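October 16, 2019

Ballot sorting, Allulton precinct run. Ran the full test deck through the Dendar scanner again, 2777 sheets. 413 kicked to the review tray, down from 591 in June. Same threshold both times, so the new fill-mark template is doing most of it.

Went through the first 80 rejects by hand. Mostly light pencil and candidate ovals marked with a check. A few primary ballots had a fold right across the Senate race — the reader takes the crease for a second vote.

Dezső Magyar wants the crease filter on before the county demo. I'd leave it off until we have the Rahimi deck, which has more folded mail ballots in it.

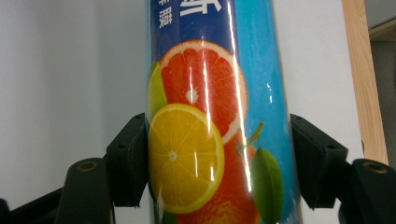

Write-in lines still go to review no matter what. Cesten sheets not started. Need a new feed roller first.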